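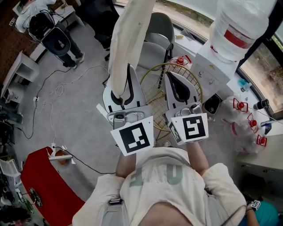 # Notas para a fala: panos, cestos e a mesa do escritório

Duração: 22 minutos. Perguntas no fim. Beber água antes do terceiro bloco.

**Abertura (devagar)**

Boa tarde a todos. Eu me chamo Ekkachai Chantharasri e trabalho na Skistau, na parte da arrumação de escritórios pequenos. O português não é a minha primeira língua, então peço paciência se eu procurar uma palavra.

Hoje eu quero falar de uma coisa pequena: o pano. O pano de limpeza, a toalha, a manta que fica na cadeira. Num escritório ele aparece em todo lugar e quase nunca tem lugar próprio.

**1. O cesto no chão**

- Um cesto de arame, redondo, com pés finos. Eu gosto deste tipo para tecidos.
- O arame deixa passar o ar e deixa ver o que está dentro.
- O defeito: a ponta do tecido entra na grade e fica presa. Puxar com calma, pela ponta, para cima.
- Um pano claro e comprido mostra cada mancha pequena. Para mim isto é uma vantagem, mas a Myrtle Wojcik não concorda comigo e prefere tudo cinzento.

(Perguntar à sala: quem tem um cesto ao lado da cadeira? Esperar as mãos.)

**2. Cadeiras**

Na sede de Haverford nós tínhamos três modelos diferentes na mesma sala. Cadeira com rodas e cesto no chão são vizinhos difíceis: a roda passa por cima do pano e o suja. Deixar entre os dois o espaço de um passo.

A cadeira de encosto curvo, com pernas fixas, é melhor vizinha. Mas atrai casacos. Falar disto só se houver tempo.

**3. Dobrar ou enrolar**

Aqui eu mostro com o pano que trago na mala. Não falar enquanto dobro, eu me confundo.

- Segurar por uma extremidade e deixar cair o peso.
- Dobrar ao comprido, depois em quatro.
- Enrolar só o que vai para a prateleira aberta, com a dobra virada para dentro.

O Kenji Benavides pediu para eu explicar também o método dele, com o pano sobre a mesa branca. Agradecer ao Kenji. O método é bom, mas exige mesa livre.

**4. A prateleira aberta**

Um compartimento, um tipo de coisa. No inventário da Pruvodus contaram 2.477 objetos em 56 compartimentos, e a etiqueta mais usada era "diversos". (Pausa. Normalmente riem.)

Coisas pequenas e brancas numa estante branca desaparecem para o olho. Uso uma caixa escura no fundo do compartimento. Custa pouco.

**5. Para terminar**

Pedir que cada pessoa escolha um só tecido no seu escritório e lhe dê um lugar até março. Depois escrevam à Shoshana Achterberg, que está recolhendo as respostas para o próximo encontro.

Se perguntarem pelo preço do cesto: eu não sei, foi comprado antes de eu chegar. Se perguntarem por lavagem, passar a palavra ao Barrett Van Dusen.

Não esquecer o pano em cima do púlpito.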